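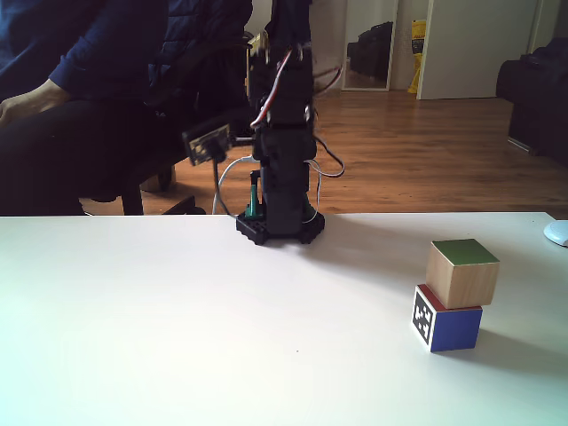
Annapurna Fernandes wants the demos shorter. Her note on the last entry reads: "Half of these have two seconds of dead arm at the front while the operator settles. The policy learns to wait. Trim them or record them again." Fair point. I looked at the first batch and the wait is there in most of them. I would rather record again than trim, because the trim script also shifts the joint timestamps and I don't trust it yet.

January, started 9:40

Task is stacking, two cubes, one on top of the other. Teleop through the Prundo leader arm, follower on the table. No kinesthetic demos this session. We tried moving the follower by hand last time with torque off and the logged positions were fine, but the hands were in view for every grasp and we can't use those clips for training.

Settings as they stand:

Leader to follower rate 50 Hz
Gripper current limit 124 (was higher, it was squeezing hard enough to stall)
Episode timeout 506 steps
Start pose: home, gripper open
Everything goes in the folder honkanen_stack

Lowered the gain on the shoulder joint before starting. With the old value the follower overshot when I stopped the leader quickly, and on a stack an overshoot at the top means the cube goes over. It now lags a little. You get used to it after a few tries — move slower on the last part of the descent and it catches up.

Re-zeroed the leader wrist too. It had drifted enough that a level leader gave a tilted follower, and I had been correcting for it without noticing. Demos before this entry have that tilt in them. I have marked those as old_zero and they should not be mixed with the new ones.

Recording procedure from now on, to deal with the waiting: get the leader into the start pose first, then press record, then move at once. At the end open the gripper, back off straight up, stop the recording. Don't go home inside the episode. The reset is its own file.
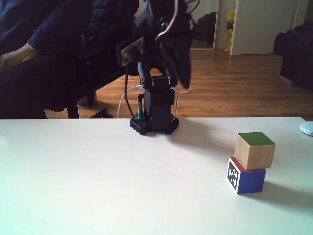 Do we keep the failed stacks? We keep them, in a separate folder, with the word fail in the file name and no other edits. They don't go into the first training run. If we do the correction demos later we will want to know where the drops happen.

11:15. Stopped to look at the logs in Hallitis. 81 episodes saved, all with the new zero. Two have a gap in the joint stream and I deleted those. The gap looks like the USB hub again, same length both times. Moved the leader to its own port and left the follower on the hub. No gaps after that, but it was a short run, so I am not calling it fixed.

Marker detection loses the lower cube when the gripper comes in from the marker side. The pose just freezes at the last good value, and the log doesn't say so. Added a valid flag per step. Older files don't have it.

Afternoon: one training run on what we have, 2000 steps, only to check that the loader reads the new flag. It does. Loss numbers mean nothing at this size and I didn't write them down.

To do:

Fix timestamps in the trim script, or drop it
Ask Floltel about a spare servo for the leader wrist
More starts with the lower cube turned
Annapurna to record a set as second operator, same settings, own subfolder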